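October 1, 2021 | By the Cliderley house desk
3 comments

Fall walk-through, study room

Smoke alarm: OK. Pressed it myself and it gave a good loud chirp, bless it.
Window latch: sticks a little, wants a drop of oil before February.

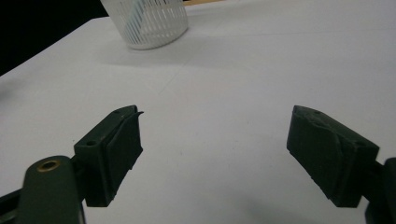 Heater: keep 3 feet clear on every side, please, and that includes coats!
Extension cord: REPLACE. It's frayed near the plug, and I've put it away so no one is tempted.

15 shares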